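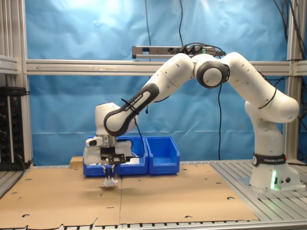 Figure 1. The sorting bench at Hurkport, with cardboard laid over the work surface and three blue bins at the back.

Hurkport Household Reuse Project
Progress report to the Zarora Fund
Reporting period: May to October
Submitted by Nele Gerlach, Project Manager
Thu 21 October

1. Purpose of this report

The Zarora Fund supports the Hurkport Household Reuse Project in setting up a sorting line for small donated goods. The present report covers the fitting out of the first bench, the choice of work surface and containers, the sorting rules now in use, and the matters on which the Fund's guidance is requested. Spending is reported separately in the financial annex.

2. Background

Donated households reach the project in mixed boxes. Furniture and large appliances have always been handled well. Small goods have not. Cords, cloths, small tools, lids and loose parts were previously kept in one large crate per delivery and looked at when time allowed. Much of this material was discarded after long storage, including pieces that belonged to larger items already sold without them.

The grant agreement therefore asked for one working bench by the end of the first period, with a written sorting procedure that a new member of staff could follow without help. Both have been delivered. The procedure is in its second version.

3. The bench

The bench top is slatted aluminum. It is strong and easy to clean, but small parts fell into the slots and were slow to get out. Light-colored items were also hard to see against the metal.

Three coverings were tried in May. A rubber mat held dust and threads. A painted board gave a good surface but was heavy to lift for cleaning. Flattened cardboard box blanks proved the most practical, and they have been in use since. The blanks are surplus stock from Drurent, a packaging firm, which supplied a bundle of 30 at no charge. They are plain and unprinted, so that small items stand out clearly. 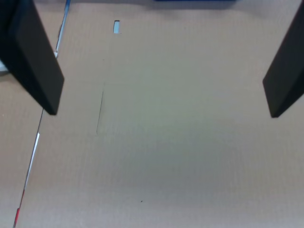
Figure 2. Close view of the cardboard covering, showing one of the slots cut through the board.

The blanks come with round holes and narrow slots already cut in them. Staff raised the question of whether very small parts would be lost through these openings. The procedure now asks that screws, washers and similar pieces be placed in a shallow tray before they are examined. No change to the blanks themselves is planned.

Wear is mainly at the edges. A sheet is replaced when its edge has torn far enough to catch on cloth, or when the surface has become soiled. Used sheets go to paper recycling. At the present rate of use, the donated bundle will last into the next reporting period, and Drurent has indicated that further surplus can be made available.

4. Layout of the work area

The layout was revised twice. In the first arrangement the bins stood at both ends of the bench, and items were often set down in the middle and left there. In the second, all bins were moved to the side, where they took up space needed for unpacking. 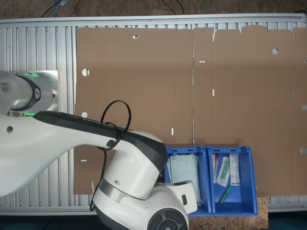

The present arrangement keeps the bins next to one another in a single row, with the cardboard clear for the item being examined. Only one delivery is opened at a time. The delivery slip stays with its box until the last item has been sorted, and the box is then flattened and removed from the area.

Cleaning takes place at the close of each shift. The cardboard is lifted, the slats are brushed out, and the sheets are laid back with their edges together. Any parts found in the slots are returned to the tray for the next shift to identify.

5. Containers

Three open-topped blue plastic bins were bought for the bench from Bugti, together with spares that are held in the storeroom. The low, angled front allows the contents to be checked without lifting the bin. Lidded boxes had been considered at the planning stage and were rejected after staff found that lids were left on the bench and took up working space.

The bins are assigned by the next step an item requires. The left bin is for goods that can be passed on as they are, the middle bin is for goods that need to be tested, matched or untangled, and the right bin is for material to be recycled. An earlier scheme assigned them by type of object, with one bin for textiles, one for electrical goods and one for everything else. That scheme was given up in the summer. The third bin filled many times faster than the others, and its contents had to be sorted again.

6. Sorting rules

The following rules apply to all goods that reach the bench.

Cloths and other soft goods are shaken out and opened flat before a decision is made. Stained pieces are offered to the workshop as cleaning rags before they are sent for recycling.

Cords and cables are not cut or forced apart at the bench. Tangled pieces go to the middle bin as they are and are dealt with at the end of the shift, when they can be laid out at full length.

Small tools with handles are placed so that they lie low in the bin.

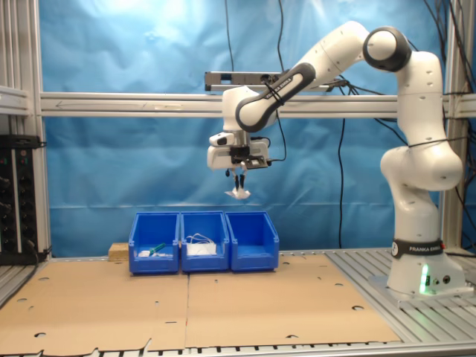

Bins are emptied when the contents reach the front lip, and in every case at the end of the shift. A partly filled bin is never carried over to the next day, as this was the main cause of items being separated from their delivery slips in the first weeks.

7. Results to date

Since the procedure was introduced, 300 deliveries have been sorted at the bench. The backlog of unsorted crates recorded at the start of the period stood at 11, and all of these have been cleared. Staff report that parts are now being matched to larger items before those items go to the shop floor. A reliable count of matched parts is not yet available. The delivery slip has been amended to record them from next month.

8. Difficulties

Storage for goods awaiting testing remains short. The middle bin is emptied onto a shelf which is shared with the repair workshop, and the two streams have been mixed on several occasions. A separate shelf has been priced and is included in the request below.

Lighting above the bench is adequate during the day. In the late afternoon it is uneven, and dark cords in particular are difficult to inspect.

9. Next period

The project intends to write a third version of the procedure, fit additional lighting, and train the remaining staff. Preparation of a second bench will begin once the storage question has been settled.

The Fund is asked to approve the transfer of unspent funds from the line for work surfaces, which were obtained without cost, to the line for shelving. A quotation for the shelf is attached to the financial annex.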